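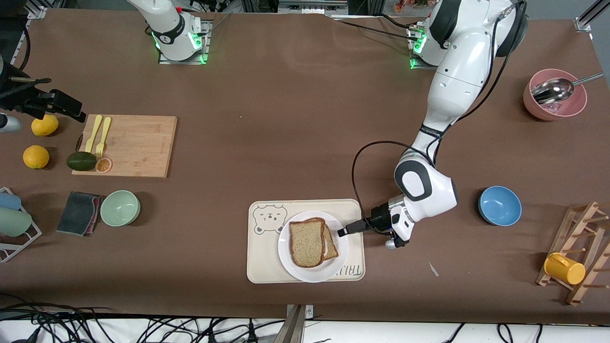 Subject: Re: [tableware] Breakfast trays, plates and the rack

Hadiza Ojo wrote:

> I have the list for the breakfast corner in front of me and I am stuck
> on two lines. First, do we want one tray per person, or do the plates go
> straight on the table? Second, somebody put down a dish rack and I don't
> see why it should live on the table when there is a sink in the next room.
> The order at Biltstead closes at 5 and I would like to send it once,
> with everything on it. If it goes in under number 2966 again we get the
> same delivery terms as in June.

Hadiza, thanks for holding the order. Answers below, trays first.

Keep the trays. The cream one with the bear on it takes a round plate on its right half with two slices of bread, and there is still room on the left for a cup or a knife. Crumbs stay on the tray, and it can be carried off in one go at the end of breakfast. On the bare tabletop they get pushed around with a sleeve and end up on the floor. I would not go for the larger Villau tray. It's a nice tray, but two of them side by side leave no space for the butter and jam.

The plates are fine as they are. Plain white, flat enough for toast. Please don't order the ones with the deep rim – bread sits up on the edge and slides.

For cereal I would stay with the light blue round bowls. They are easy to find on a brown table, and the glossy inside wipes clean if you get to it before the oats dry. Nwankwo has a matte bowl at a lower price. I had one at home for a while and it held on to every bit of porridge.

About the rack. I was the one who put it on the list. The pale wooden one with slats and dowels does no harm in the corner of the table. Set it at an angle in the top left and you can reach it from the chair without moving the tray. Please leave it on the order. It doesn't replace the sink. It only gives the rinsed things a place to stand until the next person wants them, and it saves walks to the other room with one bowl in hand.

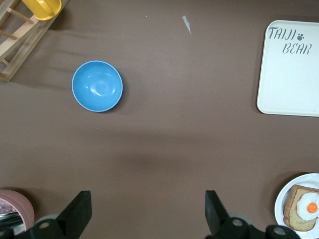 Hadiza Ojo: fine with me on the rack, as long as wet things don't drip on the tabletop. The brown finish marks easily. Can we put a cloth under it, or get the drip mat from Prirnix?

A folded dish towel will do for now. The Prirnix mat is too long for that corner and would stick out under the tray. If the towel turns out to be a nuisance we can look at mats in the next round.

Two smaller points while the list is open:

Paper napkins. The pack of 1000 is the one to get. The small packs cost more and the wrappers get left lying on the table.

Bowls. Please make it 9 and not the 5 on the first list. They go missing into other rooms, and a late breakfast without a clean bowl is the usual complaint.

I have no other changes. You can send it off from my side – copy me on the confirmation and I'll check the delivery against it when it comes.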